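Chapter 4
What a Game Says It Is

Percy Condori used to run a small shop in Clikedmont that rented games by the weekend. He kept a notebook of what customers said when they brought a disc back, and in one year he wrote down 651 comments. Most were a few words long. "Too hard." "Kid loved it." "Where is the open world?" That last one turned up again and again, next to games whose boxes had the words "open world" printed on them in large type.

The labels on games deserve more suspicion than they usually get. A genre name looks like a description, and students tend to treat it as one. They will say that a game "is" a role-playing game in the way that a whale is a mammal. In this chapter we will ask who put the name there, when, and what they stood to gain by it.

Take Urkcombe, a strategy game about a walled river town. The first version was sold as a city builder. A year later the same game, with a new menu and a handful of extra quests, came back as a "survival role-playing experience." The rules for grain, walls and taxes had not been touched. Players who bought it the second time around complained that there was very little role-playing in it, and they were right. The publisher, Van Loon, answered that the genre was "evolving." You may decide for yourself what that word is doing in the sentence.
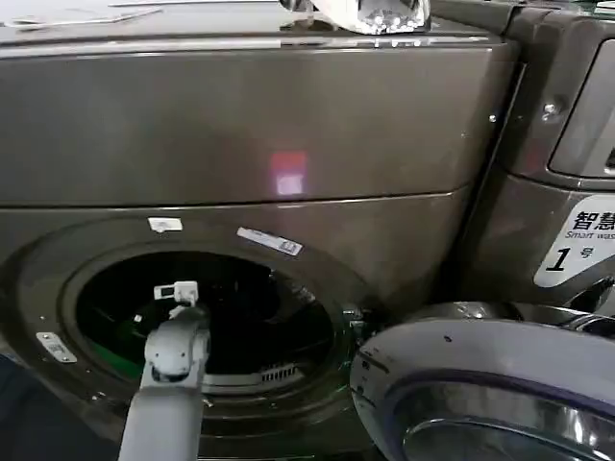 Length is another claim to watch. Van Loon promised 36 hours of play in Urkcombe. Some buyers finished it in a long evening, and some were still at it months later, and both groups wrote in to say the number was wrong. A figure like that depends on who was timed, how well they played, and whether anyone counted the minutes spent walking back to a town they had already cleared. The box tells you none of this. A book has a page count you can check. A game has an estimate, made by people who want you to buy it.

Reviews are supposed to help. Gilles Delaunay, whose essay on scores is reprinted at the end of the chapter, read 700 reviews from the magazine Pruvby and found that very few scored below the middle of the scale. He concludes that the bottom half of the scale is there for show. I think he goes a little too far. Magazines choose what to review, and truly bad games often get skipped, which would push the scores up without any dishonesty at all. Still, his main point stands: a seven out of ten means nothing until you know how often the reviewer hands out a seven.

We will also be careful with history. Writers on games love a "first," and most firsts fall apart when you look at them closely. There is nearly always an earlier game, made by someone with less money, that did the same thing to a smaller crowd.

Before you read section 4.1, pick a game you know well and write down its genre in one line. Under it, list what you spend your time doing when you play. Keep the page, as you will need it for the exercise on menus and maps.

4.1 Where Genre Names Come From

Early game catalogs sorted their stock by subject. Space games went on one page and sports on another, whatever the player did with the controls.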